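Can a Robot Clear a Table Yet?
Student project report
Po-yen Sin
Monday, September 25, 2023

Background

My project asks whether a small robot arm can do a chore most of us do without thinking. I picked clearing and wiping a table after lunch. I started in May by reading about machines that already work in homes and shops. Floor vacuums do a fair job. Folding, tidying and wiping are much further behind.

Method

The arm is a Roltero with a two-finger gripper and a small camera at the wrist. The program, which our group named Clirham, looks at the wrist picture and decides where to close the fingers. Over the term I logged 3541 attempts. Each one was marked as a pass, a fail or a stop, where a stop meant I had to step in.
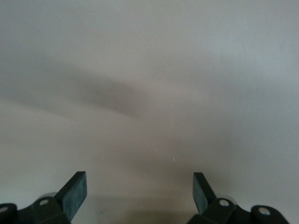 Plain surfaces gave the program more trouble than I expected. With no pattern or edge to go by, it judged height poorly, and soft shadows made this worse. In one batch it treated a shadow as a spill and tried to wipe it for up to two minutes before I pressed stop. Changing the colour of the cloth did not help much.

Results

Cups and plastic bowls were the easiest. Forks lying flat were the hardest, and I moved them to a separate list halfway through. Crumbs and bits of lint are too small for the fingers, so they have to be wiped up, and the wiping was uneven near the corners.

Discussion

A person is still faster at this chore and needs less setup. I think the arm could be useful in a shop where the same items come back to the same counter all day. A kitchen table at home changes too much. I would like to repeat the tests with a lamp on each side and a softer pad on the fingers. The fork list is in Appendix B.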